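What the arms changed at Unholm

I have worked at the Flernby packing site in Unholm long enough to remember when the fruit line was all hands. People ask me what it is like now that we have robots in, usually expecting me to say it is either wonderful or the end of the world. It is a job, and parts of it are different.

We pack fruit bowls for offices and hotels. On a busy shift in July we send out 1,000 of them. It used to be five of us on the placing table, picking pieces out of trays and setting them in bowls. You did that for a whole shift with your shoulders forward, and by two in the afternoon you felt it in your neck. Now there are three of us in that area and the arms do a good part of the placing. The other two moved to goods-in and checking. One of them likes it and one of them would come back if she could, mainly for the company.

The talking is what I miss too. At the old table you stood elbow to elbow and the shift went by. Now we are further apart, and you keep half an eye on a screen. Management put the radio back on after we asked for it, and that helps a bit.

My own work is mostly setting up. Before a new kind of bowl goes on the line, somebody has to teach the arm how to deal with it, and that is done on a bench upstairs in what used to be the canteen store. We use artificial fruit up there. Real pears bruise if you handle them over and over, and the bin was filling up. Manikandan Krishnan from Drineo came in for the first few weeks to show us how to run it. He was patient, and he wrote things down in plain words - I still have his notes taped inside my locker.

Pears take the longest. An apple is much the same whichever way you come at it, but a pear has a fat end and a thin end, and the stem gets in the way. You also have to think about the side of the bowl, as the fingers need room to go down and come out again. 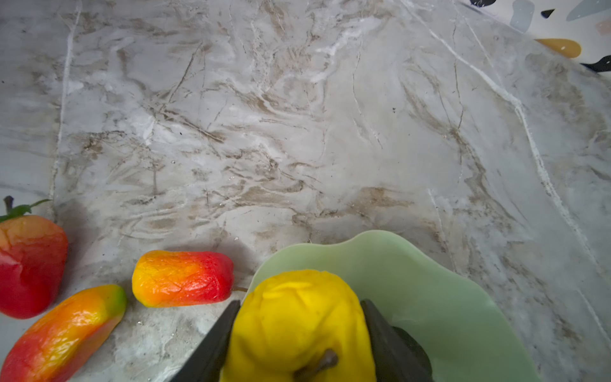

Bench work upstairs: the yellow pear in the green bowl, with a finger on each side of it.

I didn't expect to like this part, but I do. You get a feel for what will go wrong before it does. I have been handling fruit for years and I know how it rolls, and that has been more use than I thought it would be. I did ask for the training to be counted on our grade, as it is skilled work and we are paid the same as before. The answer so far is that it is being looked at.

The other thing is breaks. When the arm stops, we used to be told to fill in by hand until it was going again, on top of everything else. We raised it, and the rule now is that the target comes down for that hour. It should have been like that from the start.

Next month we get the new Symonenko trays, so I will be back upstairs for most of it.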